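Review: the Zamanix desktop arm kit, after a month and one bad afternoon
By Grímur Overgaard
2019-07-28

I bought the Zamanix kit at the end of June to teach myself enough about small robot arms to be useful at work. It cost 700 pounds with the gripper and the spare servo. There is a larger kit at 1000 which adds a second arm and a stand, and I'm glad I didn't get it, for reasons that will be clear further down.

The short version is that the arm is decent for the money and the gripper has a fault which can hurt you. If you already own one, skip to the part about the gripper and read that first.

Building it

The arm comes as a bag of white plastic parts, a set of servos, brackets and more screws than you need. The manual says to allow a day. I took a weekend, mostly because the drawings for the wrist show the bracket from behind and don't say so. I fitted it backwards, and then had to take the whole wrist off again to reach the screws.

The plastic is stiff and cleanly made. One of my base parts had a hole that hadn't been opened out fully, and I cleared it with a hand drill. The wires are a shade short between the elbow and the wrist. If you route them the way the manual shows, the elbow pulls on the plug at full stretch. Run them along the inside of the forearm instead and there is enough slack.

Software

It installs on Windows without trouble. On my older Linux laptop I had to add myself to a user group before it would see the arm, and that is mentioned only in the forum. Recording a set of positions and playing them back is easy. You move the arm by hand, press a key, move it again, press a key.

The settings page is poor. Torque limits for all the joints are on one screen with no units, only numbers, and the saved file does not record which version of the software wrote it. That turned out to matter.

What went wrong

In the second week of July I was running a simple pick and place, lifting small things out of a tray and putting them down beside it. The gripper closed on a film canister, stalled, and stayed stalled. I pressed stop in the software. The arm stopped. The gripper did not. It kept pushing with everything it had, the canister folded, and when I went to pull the fingers apart it caught the side of my thumb against the bracket. I got a bruise and a small cut. The servo was too hot to touch by the time I had pulled the power.

The log showed error 221, which the manual lists as "communication timeout, retry". It has a second meaning that the manual doesn't give. Zamanix support told me, after four days, that 221 on the gripper joint means the servo has lost its torque limit and gone back to the factory value, which is the maximum. In that state it also ignores the software stop until it is powered off.

I was able to make it happen again 3 times, always by loading a settings file saved under the older version and then closing the gripper on something hard. With a fresh settings file I have not seen it since. I don't take that as proof that it's cured.

The stop button in the software is only a message sent down a cable. A servo that isn't listening won't act on it. The kit has no hardware switch, and at this price I think it should.

What I changed

I put a mains switch with a big red button between the wall and the adapters. Mine is a Piątek, bought from the tool shop in Presdale, and any decent one would do. Press it and the servos go slack. The arm will drop, so keep the space under it clear.

I also deleted every old settings file and entered the limits again by hand. I set the gripper to the lowest value that would still hold a light object, and went up one step at a time from there.

The bare fingers are hard and slippery, and a slippery finger tempts you to turn the force up. Wrapping the tips gives more grip at a lower setting. Tape is cheap and easy to replace. Check it before each session, as a loose flap can fold under and change how far the fingers close.

For testing I now use light things with some give in them, and leave the tray empty until I've seen the gripper open and close once.
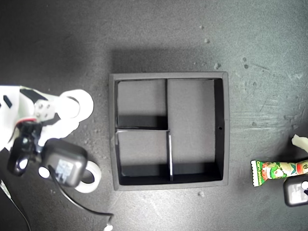 The tray and the gripper, with the tape and power adapters on the same surface.
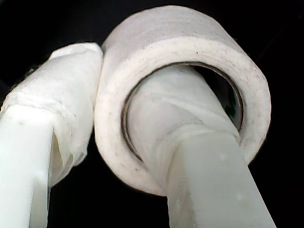 Support and returns

Four days for a first reply is slow when the subject is a machine that won't let go. The reply itself was clear and came from someone who knew the servo. They offered a new gripper servo, which arrived from their Dinton warehouse in a padded envelope with no paperwork. They did not offer to correct the manual. I have asked twice, and the download page still has the old one.

Should you buy it?

For an adult who will fit a power switch before the first run, yes, with care. The arm repeats its positions well and the parts are good. I would not put it in a classroom or leave it running on its own until Zamanix fixes the fallback value and says so in writing.

Arm: four out of five. Gripper: two out of five. Manual: one.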